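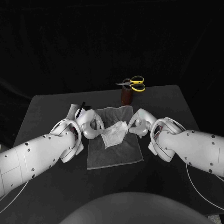
How a robot club teaches two hands to fold a cloth

You can fold a cloth without thinking. For a robot it is a very hard job, and this is why the pupils of the Jillville robot club chose it for their project. They call the project Fleltis.

Why is cloth so difficult?

A wooden block has always the same shape. If a robot picks it up ten times, the block looks the same ten times. A cloth is different. It hangs, it gets creases, and it hides its own corners. In the club, the thin white cloth is the one everybody finds hardest, as you can partly see through it in places.

Why two hands?

Try to fold a towel with one hand behind your back. It is possible, but it is slow. The robot of the club has two white arms, and each hand has fingers which can curl. One hand holds one side of the cloth and the other hand takes the opposite side. The two hands must work together. If one pulls too early, the cloth slips away.

How does the robot learn?

The pupils show it. One pupil guides the arms through the whole job, and the computer remembers every movement. We call this one "demonstration". The club wants to collect 600 demonstrations before the competition in October. Up to now they have 200.

After this, a program named Godoy looks at all the demonstrations and searches for what they have in common. Then the robot tries alone.

What is the grey towel for?

The towel lies flat on the table under the hands. On a smooth table a thin cloth slides easily, and fingers can hardly get under it. The towel is a little rough and soft, so it helps the fingers to take hold.

Rules of the club

Keep your own hands away when the arms are moving.
Put the scissors back in the holder.
Speak before you start the robot, so your partner is ready.

Try it at home

Put on thick winter gloves and close your eyes. Ask a friend to drop a handkerchief on the table. Now find 2 corners and fold it. How long did you need?

Text: Platine, the children's science page, 28 August 2019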